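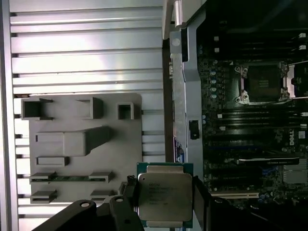
Eirini Panagiotou wrote: Same trouble at our end with the Bruretti tray, chip sits fine for a day and then you come back and one corner is up. We thought it was the chip. It was the tray, it had gone a bit banana shaped. Have you checked how flat it is on the panel?

Ticket 113
Opened by: Sverre Vik
Status: closed (see end)
Area: parts bench, gray tray on the ribbed panel
Subject: processor rocks in square pocket, board strip hard to get back under clips

Thanks Eirini, had not checked. Adding it to the list. Putting the whole log here so it's in one place, sorry for the mess, typing between other things.

Problem as reported
Processor goes into the larger square pocket, top left. Pushes down OK on the side nearest the panel edge, other side stays high. Press it, it goes down. Let go, up again. Not by much but you can feel it with a fingernail. Tuva noticed first, then I got the same.
Second thing, maybe related maybe not: the thin green strip in the horizontal channel. Comes out easy, goes back in hard. Left clip lets go before the right one takes hold.

What I need from this: chip flat, lid up, no scraping on the underside. Don't care if it's pretty.

Log

Entry 1
Cleaned the pocket. Dry brush, then a bit of air. Got some gray dust out of the corners, plastic I think, off the walls. Chip still rocks. Tried turning the chip the other way round, rocks on the other side now. So it follows the chip?? Or the pocket is narrow at one end. Left it.

Entry 2
Calipers. Pocket walls are fine along the top. Down low there's a lip of plastic on the inside, right hand wall, looks like leftover from molding. Can't really see it unless you get the light sideways, and the slats up there throw so much glare you see nothing. Moved the lamp. Much better, should have done that first.

Entry 3
Took the lip down with a hobby knife. Slow. Tray OFF the panel and well away from the parts when you do this please, the shavings go everywhere and I do not want them anywhere near the bottom of a processor. Wiped, brushed, air again.
Chip in. Rocks less. Still rocks.

Comment, Tuva Rustad: are you using the same chip every time? The one I had was the one that got dropped in March. Could be the green edge is chipped or bent.

Reply: no, you're right, I was using that one. Swapped for a different one from the drawer. Rocks the same amount, so not the chip. Good question tho. The dropped one is now in a bag with a red sticker, please leave it there.

Entry 4
Eirini's idea. Took the tray off, laid it upside down on the glass plate. Feeler gauge goes under the middle no problem. So it's bowed. Put it back on the panel and checked again from the side: touches at the corners, daylight behind the long block. When you push a chip in at the top the whole thing flexes and springs back, and that's your lifted corner. Also explains the clips, they're leaning away from eachother a bit so the strip never gets held at both ends at once.

Comment, Oda Bråten: ours were stored leaning against a radiator all winter. Just saying.

Reply: ours were on the shelf over the drying cabinet. So, yeah.

Entry 5
Tried to flatten it. Warm water, 5 minutes, then clamped between two boards overnight. Checked on the glass in the morning. Better, gauge still goes in but only the thinnest leaf. Back on the panel, chip in larger pocket, sits down and stays down. Strip in: left clip first, then right, both hold. Press on the ends of the strip, not the middle.

Entry 6
Next day. Corner up again!! Less than before but it's there. So warm water buys you a day. Not a fix.

Entry 7
Wrote to Isaksson for a new tray. Sérgio Caldeira answered the same afternoon, said the later ones are made a bit thicker in the back and to send a picture of the warped one laid on something flat. Sent. He's shipping 2, one for us and one spare.

Entry 8, 2023-06-26
New tray here. Checked on glass BEFORE mounting, flat. Checked the inside of the square pockets for that lip, found a small one in the middle pocket, trimmed it. Mounted it low on the panel, same place as the old one. Fixings done up evenly, corner to opposite corner, not cranked down one at a time like last time (me, sorry).
Chip in and out of the larger pocket 3 times. No rock. Middle pocket, same. Strip clicks in both ends.
Left it overnight with the chip in. Flat in the morning.

For whoever has this next
Hold the processor by the edges, up and down, fingers off the underside.
Lower it in straight. If it wants to tip, take it out and look in the pocket, don't press.
Spare tray lives FLAT in the bottom drawer under the Joltau manuals. Not on the shelf over the dryer, not leaning on anything.
Lamp stays on the left side now. If you move it becuase of the glare on the slats, move it back.
The small square pocket top right is not for processors, wrong size, stop trying.

Still open
Lip in the pockets, told Sérgio, he'll pass it on. Haven't heard.
Old tray: Oda wants it for cable ties. Fine by me, pick it up whenever.
Haven't tested the two lower clips on the new one. Will open a separate ticket if they're bad.

Closing this.
SV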